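Lanterns are back on the river at Mullamport this February

I grew up four streets from the river in Mullamport and I still get a lump in my throat when the lanterns go out, so forgive me if this runs a bit gushy. The Blessing of the Boats is on again! It starts at dusk on the town landing, it costs nothing to come, and this year it has a full choir, which it hasn't had since I was in middle school.

If you've never been, it's part church service, part parade and part picnic in heavy coats. People walk down from St. Brendan's behind a wooden cross (bring a flashlight, the path by the cannery is as dark as ever), the boats come in one at a time to be blessed, and then the lanterns get lit and set on the water. Kids usually get to carry the first ones. My niece did it a couple of years ago and talked about it until summer.

I caught up with Nikola Karagiannis, who is running the evening for the first time, and he sounded equal parts thrilled and short on sleep. He told me there will be 2,000 paper lanterns, all folded in the parish hall over the winter, and that 15 boats have signed up so far, from the big Dramberg ferry down to a rowboat with a fresh coat of paint.

"I keep telling people it belongs to the whole town," he said. "You don't have to know the hymns. Hum if you want to. Come for the soup if that's what gets you out of the house."

And oh, the soup. The kitchen crew has been going at it all week and I stopped in to beg for a taste (bean and smoked ham, and a veggie one with so much garlic I could smell it from the parking lot).

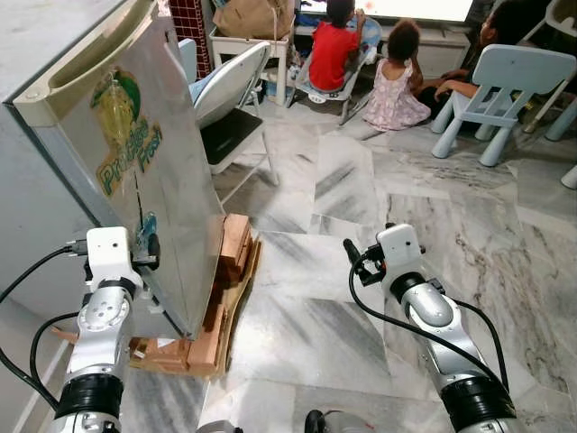 "Produce Fresh" sticker on a stainless-steel panel.

The soup line opens at 3 in the afternoon and goes until the pots are empty. Bring your own mug if you can. There will be bread from Kwok Bakery too, and I'm told the sesame rolls go first, so don't dawdle like I did last time.

The choir is the part I'm most excited for. Mohit Sengar has pulled together singers from Mullamport and from Larnton across the bridge, and they've been practicing on weeknights in the old school gym. I sat in for half an hour and got goosebumps during the second song, an old fishermen's hymn my grandmother used to sing while she did the dishes. He wouldn't let me print the full list of music, but he did say there's one everybody can join in on and the words will be handed out at the landing.

"The Larnton people are louder and our people are more in tune," he told me, laughing. "Put them together and it's just right."

A few practical things. The lower lot is closed all day for the boats, so park up by the library and walk, or take the free shuttle, which leaves from the library steps and makes 2 stops on the way down. Folks who need a seat should tell one of the ushers in the yellow vests, as there are chairs set aside near the front with a good view of the water. Dogs are fine on a leash, though mine hates the bell and is staying home.

The lanterns are all plain paper this time, with no wire or plastic in them, and a couple of the boats will go out afterward with nets to scoop them up. You can write a name on yours before it goes in. Pens are on the long table by the gate, and there's no charge, just a jar for the heating fund at the parish hall.

If it's windy the lanterns will be lit along the sea wall and kept off the water, and the blessing and the singing will go ahead the same as always. Rain moves the choir and the soup into the hall. They'll put a note on the library door by noon if anything changes.

I'll be the one in the green hat near the bread. Come say hi!

Get our town news in your inbox every week. Enter your email to sign up. You can unsubscribe at any time.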